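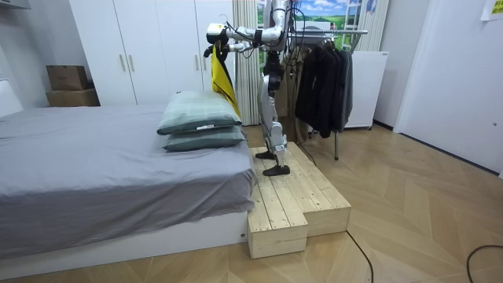

4. Setting Up the Draft Room

This section is for the league manager. Other members of the league can read it, but they will not see the same menus. Before you start, all teams must have an owner name and the roster sizes must be saved (see Section 3, Roster and Scoring).

4.1 Open the draft room

1. Sign in to Skitley and choose your league from the list on the left.
2. Open League Tools and press Draft.
3. Press Create Draft Room. The page needs a few seconds to load the player list.
4. Give the room a name. The name can have up to 50 characters and it is shown to every owner in the invitation.
5. Press Save.

Note: The player list contains over 1,000 players, including rookies who are not yet signed by a team. If you do not want rookies in your draft, remove the check mark at Include Unsigned Rookies before you press Save. After the first pick this setting is locked.

4.2 Choose the draft type

Skitley has two draft types.

Snake: The order turns around after each round. The owner who picks last in round 1 picks first in round 2.

Auction: Each owner gets the same budget and bids on players one at a time. The standard budget is 400 credits. You can change it in the field Budget per Team, but only in whole numbers.

1. In the draft room, press Settings.
2. Choose Snake or Auction.
3. For a snake draft, set the seconds per pick. For an auction, set the seconds per bid.
4. Press Save Settings.

Caution: If you change from Auction to Snake, all the budgets are deleted. Keepers stay in the list, but their prices are gone and you must type them again if you go back.

4.3 Enter the keepers

Skip this part if your league does not keep players from last season.

1. Press Keepers, then choose a team.
2. Type at least three letters of the player's last name and choose the player from the list.
3. In a snake draft, enter the round which the owner gives up. In an auction, enter the price.
4. Repeat for each keeper, then press Lock Keepers.

In an auction the price is taken from the budget at once. A team with one keeper for 24 credits will therefore begin the auction with 376. Check this number together with the owner before you lock -- most of the complaints we receive on draft night are about keeper prices.

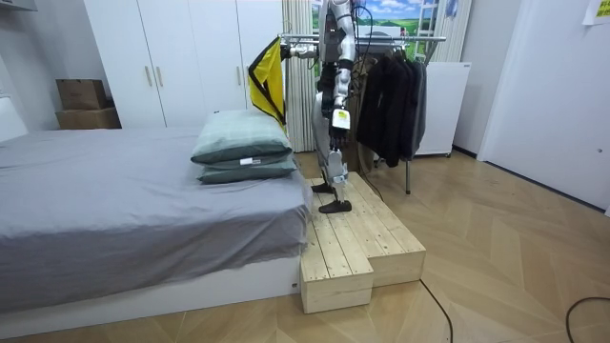 You can unlock the keepers again until the room is opened to the owners. After this moment only a full reset will unlock them, and a full reset also removes the draft order.

4.4 Set the draft order

1. Press Order.
2. Choose Random, Last Season Reversed, or By Hand.
3. If you choose By Hand, drag the team names up or down. On a phone, hold the name for one second first.
4. Press Publish Order. Each owner gets an e-mail.

Note: Random can be used as many times as you like, but every result is written in the league log with the time and your name. All owners can read the log.

4.5 Traded picks

Picks that were traded before the draft have to be moved by the manager. Go to Order, press the pick, and choose the new owner. A small arrow appears next to the round number. In an auction league there are no picks to trade, so the menu is gray.

4.6 Test the room

We recommend a test some days before the real draft.

1. Press Start Practice. The computer plays for every empty team.
2. Make two or three picks from your own team.
3. Press Pause, wait a little, and press Resume. The clock must continue from the same second.
4. Press End Practice. Practice picks are deleted and the real settings are not touched.

If the clock jumps when you resume, close the other windows in which the draft room is open. Two open windows with the same account is the usual reason.

4.7 Owners who use Akovine

Owners with the Akovine app can join from the phone. They need version 6 or later, and they must allow notifications. The app shows the queue and the clock, but trades and keepers are only on the website.

Manual text: Yanti Halim. Last changed in February. For scoring rules, go on to Section 5.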